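Minutes of the meeting, Duvura kitchen and store group
2026-06-21
Present: the members from Duvura, Pikonov and Yordanov. Betix sent apologies.

1. Minutes of the last meeting
They were read and accepted. One correction: the cost of the shelves was 435, and not 453 as it was written.

2. Money
We had 2,583 in the account at the start of the period. We have paid 1,378 for the new fridge and its delivery. The bill for the cleaning of the drain has not yet come. It was agreed to wait with other big purchases until it is paid.

3. Vegetables and baskets
Pikonov complained again that peppers and onions are put together in one box and the soft ones are found too late. It was agreed that every kind of vegetable has its own basket. The green plastic baskets with open sides will be used for the chili peppers, as the air can pass through them. The closed boxes stay for potatoes.
Peppers which lie beside the basket must be put in it before the end of the shift.

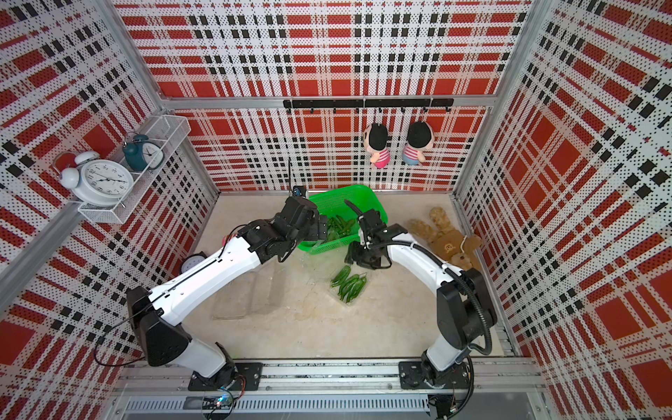 Yordanov asked if the peppers should be washed before they go in the basket. After some discussion it was decided that they are washed only on the day when they are cooked. Duvura will write this on a card and hang it by the sink.
Betix has offered us 33 more baskets. We will take them if the price is the same as in January.

4. Other matters
The key of the back store is still missing. Duvura will order a new one.

The date of the next meeting will be sent by e-mail.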